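Visit Report: Student Robotics Project Day at Brindier Technical College

Submitted by Brenda Maldonado, Office of Career Programs, Montes Regional School District

In March, a group of 19 students and two staff members from the district visited the automation workshop at Brindier Technical College. The visit was arranged through the college's outreach office and was open to students enrolled in the district's introductory engineering course. The purpose was to let them observe a student project in progress and speak with the people carrying it out.

The group was received at 9:30 a.m. by Ratree Intarasuk, who teaches the second-year automation class. Following a short safety talk, visitors were divided into smaller groups and taken to the workshop, where the class was working on its garment folding project.
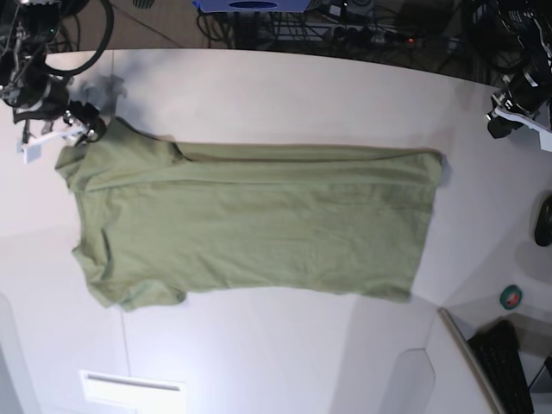
Reading time: 2 minutes

The project is titled Landell and is the main assignment of the spring term. Four students are responsible for it: two handle the motion of the arms and two handle the recording and review of each attempt. The task is to fold a short-sleeved T-shirt on a flat table with a pair of robot arms. Ms. Intarasuk explained that cloth was selected on purpose. Earlier classes had worked with blocks and cups, which keep their shape when lifted, and the college wished to set a harder problem.

Jacobus Botha, a member of the student team, described the planned order of work. The shirt is laid out sideways, with the collar to one side and the hem to the other, and each arm is given its own end of the garment. In his account, the collar has proved the more difficult end. The seam is thick, the fabric next to it is thin, and a grip taken slightly too far in gathers the shoulder along with it. The team keeps a written log of every attempt and had set itself a target of 40 complete folds before the end of term.

Our students asked why the class did not use a stiffer garment. Mr. Botha replied that the team had considered it – the matter was discussed at some length in the first weeks – but that a plain T-shirt was easy to replace and familiar to anyone who might watch a demonstration. 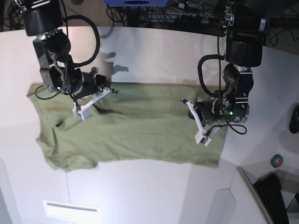 Discussion With the Instructors

After the workshop session, the group met with Ms. Intarasuk and Patricio Bravo, who coordinates industry placements at the college. Mr. Bravo spoke about Flostex, a regional textile services firm that accepts students from the program for summer placements. Applicants are expected to have finished the first-year course in electrical safety and to submit a short report on a project of their own.

Several of our students inquired about entry requirements. The college asks for algebra and one laboratory science. Prior programming experience is welcome, and a bridge course is offered in August for those without it.

Follow-Up

The college has invited the district to return for the term presentations, at which the Landell team will give an account of its results. Lautaro Leiva will coordinate transportation for the district. Students who wish to attend should return the permission form to the main office and note any schedule conflicts on the reverse side.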